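Square mugs - am I the only one who can't drink out of these?

kilnside_phil
Posted Thursday, 8:12 am

OK so I need some outside opinions before I do something I regret. I've been making pots for a few years out of a shared studio here in Cerport, mostly round stuff, bowls and mugs and the odd planter. In September I signed up for a table at the Bistcombe market and thought I'd do something different, so I've been squaring off my cups. I throw them round, let them firm up a bit, then paddle the sides flat with a wooden spoon.

I love how they look. I love how they sit in my hand. But my sister drank her coffee out of one and got it down her chin twice, and now she's telling everybody I make dribble cups. Is a square cup just a bad idea or am I doing something wrong with the rim?

- Philomena

muddyboots_749
Re: Square mugs

Bad idea. Sorry! I've owned square mugs, I've been gifted square mugs, they all went to the thrift store. Your mouth is not a straight line. You either drink from the flat side and it runs out at both ends or you drink from the corner like a bird.

tokarz_b
Re: Square mugs

Going to disagree with muddyboots pretty strongly here. Drinking from the corner is great, it's a built-in spout. My grandmother had a set and we all just knew to use the corner. Took me a minute to learn as a kid and I never thought about it again.

Philomena, how soft are your corners? If you paddle too hard you get a crease, and a crease is where the trouble starts. A wide soft curve pours fine.

muddyboots_749
Re: Square mugs

"We all just knew to use the corner" - right, so it needs instructions. A cup should not need instructions.

tokarz_b
Re: Square mugs

A travel mug needs instructions and you probably own 2 of those.

letay_d
Re: Square mugs

Ha, I go away for one morning. Jumping in as a buyer and not a potter. I have exactly one square cup, bought off a lady at a street fair who said the glaze was something she mixed herself and wouldn't tell me a thing about it. It's a creamy yellow, all bumpy, and I reach for it before anything else in the cabinet. Mostly for tea. I can't remember ever spilling out of it but I also drink slow.
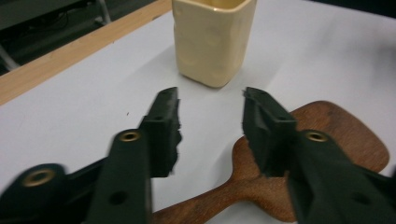
My butter cup! Square, with the corners softly rounded off.

Philomena, I think what makes mine work is that it isn't trying very hard to be square, if that makes sense. I've held the store-bought kind with the sharp corners and those I'd agree with muddyboots on. They also never fit in the dishwasher rack right, they always end up tipped with a puddle in the foot.

kilnside_phil
Re: Square mugs

Oh I like that yellow a lot, Letay! And yes, your corners are a good bit softer than mine. Mine have more of an edge because I was going back in with the spoon after they'd stiffened up. Bartosz, you may have called it with the crease thing.

What do you all do about the lip? I've been leaving mine the same thickness all the way around.

tokarz_b
Re: Square mugs

Thin it a touch and flare it outward just a hair at the corners, while it's still soft, with a damp piece of chamois. Do it BEFORE you paddle. If you do it after, you'll push the walls round again and get mad. Ask me how I know.

gukura_clay
Re: Square mugs

Mawuli here, I run the Gukura clay group on the other side of the county. I think you're all skipping over the boring option, which is paddle the body square and leave the top half inch round. You get the look and the grip, and the rim behaves like any other rim. I've sold these for years and haven't had a dribble complaint.

muddyboots_749
Re: Square mugs

Finally somebody sensible.

letay_d
Re: Square mugs

I've seen that style and it looks like a round cup wearing a box to me. Sorry Mawuli! I'm sure yours are nice. I like it when the top matches the bottom.

gukura_clay
Re: Square mugs

No offense taken, my wife says the same thing and she has a cupboard full of them.

abugri_fires
Re: Square mugs

Different question, what clay are you using? I had a batch of squared cups warp on me last year, walls bowed in like they'd been squeezed. Switched to the Sarpong stoneware with the grog in it and it settled down. I also stopped making them so tall. Short ones hold their shape better, at least in my kiln.

And price? I can't get people at Bistcombe to go over twenty bucks for a cup, square or otherwise.

kilnside_phil
Re: Square mugs

Ayuba I'm on the smooth white stuff the studio buys in bulk, no grog at all. One or two have bowed a little but I kind of called it "character" and moved on. For price I was thinking 24. Too much?

abugri_fires
Re: Square mugs

24 is fair for the work, I'd just bring some cheaper bowls too so people have something to pick up first. And do a few round mugs. You'll want them for the muddyboots of this world.

muddyboots_749
Re: Square mugs

I'd buy a round one. I'd buy two.

kilnside_phil
Re: Square mugs

OK, plan for this weekend: half with Bartosz's flared corners, half with Mawuli's round rim, and my sister gets to test all of them over the sink. She's already complaining. I'll post once they're out of the glaze firing, but the studio kiln is booked solid so don't hold your breath.

tokarz_b
Re: Square mugs

Tell her CORNER. Drink from the corner.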